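Community Talks > Winter Series > Speaker Notes > Caring for the Laptop You Already Have

Notes for Zihan Duan, 2024-01-17. Chie Kikuchi is introducing, so wait until she has finished with the parking announcement before you start.

Good evening, everybody, and thank you for coming out on a weeknight. I'm going to talk about wiping down a laptop, and I know that sounds like a very small subject to put your coat on for. I got into it by way of my mother's machine, an old Rornell she has had longer than I've had my car, and which had so many fingerprints on the lid that she'd stopped noticing what color it was. (Pause. People usually nod at this.)

First, the surface. Give yourself much more table than you think you need. A big sheet of brown paper or a plain mat is lovely for this, because crumbs show up on it and you can see what came out of the keys. Put the laptop down open, keyboard toward you, and leave a cloth folded to one side where you can reach it.
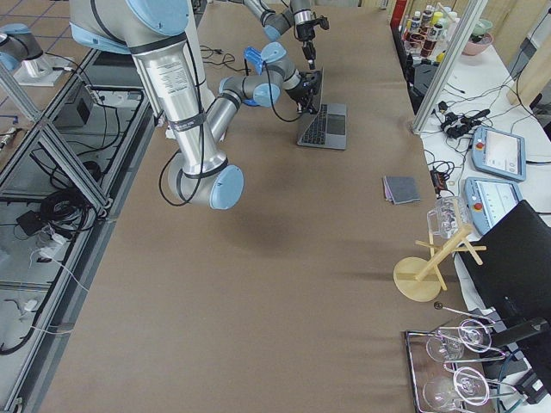 Shut it down before anything else, all the way down, and unplug the charger. I'll wait while some of you look guilty. Then a soft brush or your little puffer between the keys, working from the top row toward you. Don't tip the whole thing upside down and bang it, please. I did that once in October and I'm still finding bits of cracker in my sweater drawer, don't ask me how.

The cloth matters more than any spray. A soft microfiber one, folded in four, gives you a clean face every time you turn it over. Kusuma sells a nice big one and so does Cevura, and I have no favorite, so buy whichever is near the register. Wash them without fabric softener. Somebody always asks about paper towels, and the answer is that I would save those for the kitchen.

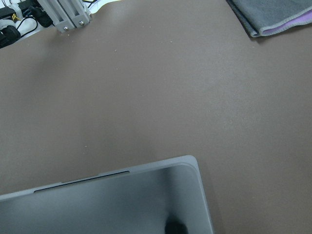 Now the lid. Long light strokes, all in one direction, and let the cloth do the work. If you have a stubborn spot, dampen a corner of the cloth – the cloth, never the computer – and go back over it gently. For the screen, use a dry face first and see how far that gets you. (Hold up the two cloths here, the used one and the new one. Pass them around if the group is small.)

A word about light, while I think of it. Move your lamp, or move your chair, and look at a flat surface from low down and to one side. You'll see smears that you'd swear weren't there a minute ago.
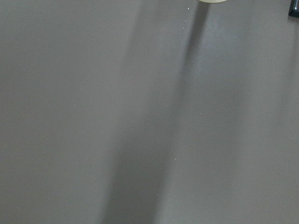 My mother does hers by the window after lunch, with the radio on, and it takes her about 5 minutes. I take longer, mostly because I stop to talk.

Last of all, look after the table too. Smooth the mat down, shake it out, and gather your cables before you plug anything back in. I like a loose loop with a soft tie, nothing tight.

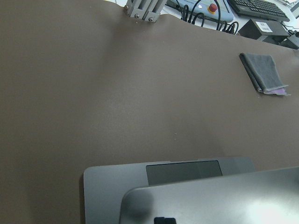
PART TWO: THE REST OF THE DESK

Keyboards that live on their own get the same brush and the same cloth, unplugged first. Go over the cords as well, pulling each one gently through a folded cloth. Check with the room for time here, and skip to questions if Chie waves.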